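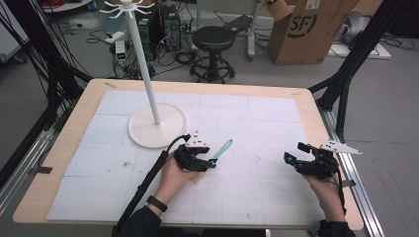
About Clullberg Kitchen School

Clullberg began with one long table and a borrowed oven on Jerham Street, and a feeling that plenty of grown people would like to cook more than they do if someone would only show them where to start. Brynhildur Hallgrímsson had been baking for a living for years by then, and her neighbors kept knocking to ask why their pie crusts came out pale. She started inviting them in. By the following June there were enough of them that she had to put up a sign-up sheet, and we suppose that was the day we became a school.

Nandi Swanepoel came along as a student in the second season, stayed to help wash up, and now teaches half of our classes. If you have taken Sauces and Glazes or the Wednesday evening bread group, you already know her laugh.

What we teach

We run 6 courses through the year, and every one of them is for home cooks. Groups are small, the pace is gentle, and you are welcome to ask the same question as many times as you need to (we have all done it!). Classes last three hours with a good break in the middle for coffee, and you take home whatever you make – unless it gets eaten on the way to the car, which we hear happens a lot.

The tools we like

People are often surprised by how much time we spend on small things. The very first evening is mostly about tools: how to hold them, how to wash them, where to hang them when you're done. We are fond of a mug tree on the counter, and we are very fond of a good basting brush. You want a handle that sits comfortably in the hand, a wide head that carries plenty of butter or egg wash, and a hole at the end so it can go on a hook by the stove and not vanish into the drawer under the potato masher.

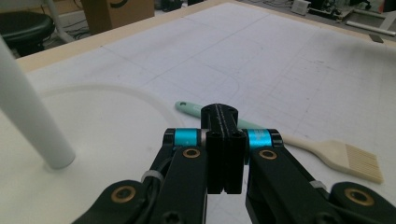

A basting brush with a mint-green handle and silicone bristles.

We lean toward silicone for beginners. It rinses clean under the tap and stands up to a hot glaze, and you won't be picking stray hairs off your dinner rolls. Brynhildur still keeps an old natural-bristle brush for her most delicate pastry, and the two of them will happily debate it with you over the coffee break.

Come and see us

Our kitchen is in the Pretorius Building, on the ground floor, with parking behind. A single class costs 60 dollars with ingredients included, and aprons are on the hooks inside the door. Stop in any Wednesday before class if you'd like to look around first – we usually have something in the oven, and we love to talk.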